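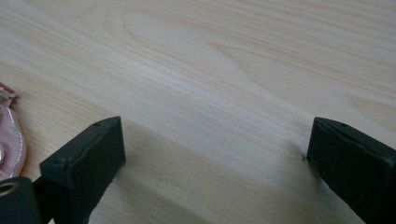
목재 상판 위에서 벌어져 있는 그리퍼의 검은색 손가락 한 쌍.

"자동이라는 말은 영업하는 분들이 쓰는 거고, 우리는 그냥 손이 덜 가는 기계라고 불러요. 사실 손이 덜 가는지도 잘 모르겠습니다."

훌드홀름(Hudholm) 포장 작업장에서 그리퍼 셀 한 대를 맡고 있는 정비 담당자의 말이다. 이름은 싣지 않기로 했다. 셀은 팔캉(Falcão)이라는 업체가 설치했고, 도입 당시 안내서에는 '정비가 거의 필요 없다'고 적혀 있었다. 그 문구를 꺼내자 그는 정비 일지부터 펼쳤다.

"설치하고 손가락 패드를 다시 맞춘 게 52번입니다. 거의 필요 없다는 게 이 정도예요."

그가 가장 오래 들여다보는 곳은 손가락 끝이다. 모서리가 둥글게 닳은 듯 보이면 패드 접합선부터 살핀다. 두 끝면이 나란하지 않으면 얇은 봉지는 한쪽으로 밀린다. 소프트웨어로 보정된다는 설명도 들었다고 한다.

"보정은 되죠. 근데 화면에 숫자가 맞게 나온다고 물건이 제대로 잡히는 건 아니거든요. 저는 다 벌려 놓고 눈으로 한 번 더 봅니다. 티끌 하나도 신경 쓰이고요."

점검 순서는 단순하다. 전원을 내리고, 패드를 닦고, 고정 나사를 조인 다음 최대로 벌린 위치를 확인한다. 업체 교본은 동작 575회마다 하라고 하지만 그는 267회에 한다. 근거를 묻자 "그쯤에서 한 번 떨어뜨렸다"고만 했다. 한 번의 실수로 주기를 절반 아래로 줄인 셈인데, 그 주기가 옳은지는 본인도 장담하지 못했다.

말랑한 파우치 이야기가 나오자 목소리가 커졌다. 단단한 상자로 시연한 기계를 들여와 파우치를 집게 하면 설정을 처음부터 다시 잡아야 한다는 것이다. 파우치용 설정값을 찾는 데 든 시간은 185시간이 넘는다. 그 시간은 도입 효과를 계산한 표에 들어 있지 않다.

"그 표를 누가 만들었는지 보세요. 기계를 판 쪽입니다."

그렇다고 치우자는 말은 아니었다. 같은 물건이 계속 들어오는 날에는 쓸 만하다고 했다. 기자가 그런 날이 얼마나 되느냐고 묻자 그는 잠시 생각하더니 일지를 덮었다. 12월에는 시른뷔(Sirnby) 공장에서 같은 셀을 보러 온다고 한다. 그는 일지를 그대로 보여 줄 생각이다.

공유 52 · 댓글 3

댓글

나사하나: 우리도 교본 주기대로 하다가 포기했습니다. 패드값이 제일 무서워요.

현장12년: 한 번 떨어뜨렸다고 주기를 저렇게 줄이는 건 좀 과한데요. 기록을 더 모아 봐야 할 듯.

mulgae: 말랑한 거 잡는 설정 궁금합니다. 후속 기사 없나요?

문의: 편집부 | 무단 전재 및 재배포 금지 | 맨 위로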